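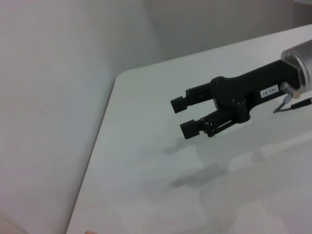

I've been fixing grippers for a living since before Kondasar had a website, and this July we finally get to offer the service I kept bugging everyone about. It's called Strand, it's a care plan for two-finger grippers, and it starts with our customers in Serkport. I'm Lempi Vuorinen, I run the service bench, and I wrote this release myself (sorry, marketing!). Every gripper on the plan gets a file under its own number, so a unit labeled 143-07 keeps its own history of pads, pins and screws, no matter which cell it gets moved to. I can pull up that number on the phone and tell you when we last changed the fingertips.

So what do you get? We come out every 2,000 hours of run time, take the fingers down to the linkage, clean and check the hinge pins, and put on new fingertip pads. Then we check that the pads close square to each other. A lot of the "bad sensor" calls I get are one pad sitting a hair off, and people swap a perfectly good sensor before they look at it!

We also go over the cable, and I mean all of it. My routine is to power down, unscrew the connector at the wrist, look at the pins under a light, screw it back in by hand, and then run the arm slowly through its whole path while I watch for any spot where the cable pulls. If it pulls, we reroute it that same visit.

Our trial was at the Nurar packing plant, on one cell with one arm. Ottar Nyberg keeps that cell going on the night shift, and he logged everything for us. The first set of pads came off at 2,392 hours, later than I wanted, and the edges were rounded over pretty badly. "I used to tighten whatever rattled," Ottar told me. "Now I've got a sheet that says which screw and how much, and I'm home for breakfast."

The plan costs $340 per gripper per visit, pads and travel included. If a gripper needs a new linkage we quote that separately, before we touch anything. Sign-up is open now through the Kondasar service desk in Serkport. Please have your gripper number and current run hours ready when you call, and if you can't find the number, look on the side of the bracket first.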